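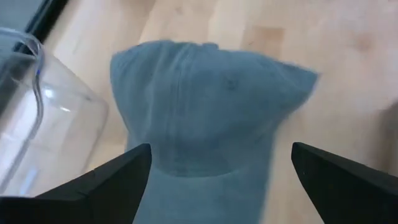 Do you have to dye a faded cotton cap in a pot on the stove?
A bucket of hot tap water does fine for most cotton, as long as you use a cold-water reactive dye and give it a long soak. Stovetop heat is for the all-purpose box dyes, and I gave up on those two winters ago.

OK so a few of you asked for the whole overdyeing thing in one place after I posted my chore coat in February. Long thread, get a coffee!

Overdyeing just means putting new color on top of old color. You aren't covering anything up the way paint does. Blue plus yellow goes green. Blue plus rust goes a brown I love more than I can explain. Faded black plus navy is gorgeous and I will be doing it forever.

First thing is the fiber. Cotton, linen, rayon, hemp, all great. Polyester laughs at this kind of dye. Check the tag, and if there's no tag, assume the stitching is polyester anyway. It'll stay whatever color it is now. I think contrast stitching looks fantastic so I never fight it.

Wash before you dye. I mean really wash – hot, a little soda ash, no softener. Sunscreen and hair product are the big enemies on hats and collars. They leave pale blotches you can't see until the color goes on. Ask me about the linen shirt. (Don't.)

My bucket recipe, for up to 300 grams of dry fabric:
8 liters of warm water
3 teaspoons of dye powder for a medium shade
a big cup of plain salt
soda ash, dissolved separately in hot water, added later
Mask on while the powder is out. Gloves the entire time.

The order matters. Dye and salt go in first, stir it well, then the wet fabric. Keep it moving for twenty minutes. Lift the fabric out, stir in the soda ash, fabric back in. After that I stir when I walk past, and leave it overnight if I can stand to.

Go in with wet fabric! Dry fabric drinks the color in patches wherever it hits the water first. I soak mine while I measure everything else.

Hats specifically, because that was most of the questions. Find out what's in the brim. If it's plastic you're fine. If it's an old one with cardboard inside, a long soak will turn it to oatmeal, so brush the dye on thick and wrap it in plastic instead. Bend the brim gently and listen. Cardboard kind of creaks.

Dry a hat over an upturned bowl so the crown has something to sit on. I use the ugly green salad bowl. It's a hat bowl now.

Color notes from my kitchen, all on faded blue cotton:
Golden yellow – mossy green, a bit swampy, love it
Rust – deep tobacco brown
Fuchsia – purple, louder than you think
Gray – the same blue but moodier, my favorite for things I wear to work

I've been using the Nomis powders this year, shade 2705 for that tobacco brown. It looks horrifying in the bucket, like tomato soup. Keep going. It settles down once you rinse.

Rinsing takes forever and there's no way around it. Cold first, then warm, then hot as you can stand, with a drop of dish soap. When the water runs nearly clear, you're there. Wash it on its own the first couple of times. I turned a whole load of dish towels lavender and they are still lavender.

Wet fabric always looks darker than it'll end up, by a lot. Snip a bit from an inside seam, dye that first, and iron it dry before you commit. Takes an extra evening, and I've skipped it plenty and regretted it about half of those times.

Marthinus Fourie taught the class at Sistivgate where I learned all this, and he's the one who got me keeping a swatch book. Every test scrap stapled in next to the recipe. Mine is falling apart and it's the best thing on my shelf.

Next up is a pair of canvas pants that used to be khaki. I'm torn between forest green and going straight to that tomato soup brown again. Votes welcome! Bonus points if you post your own disasters in the replies, I want to see every blotch.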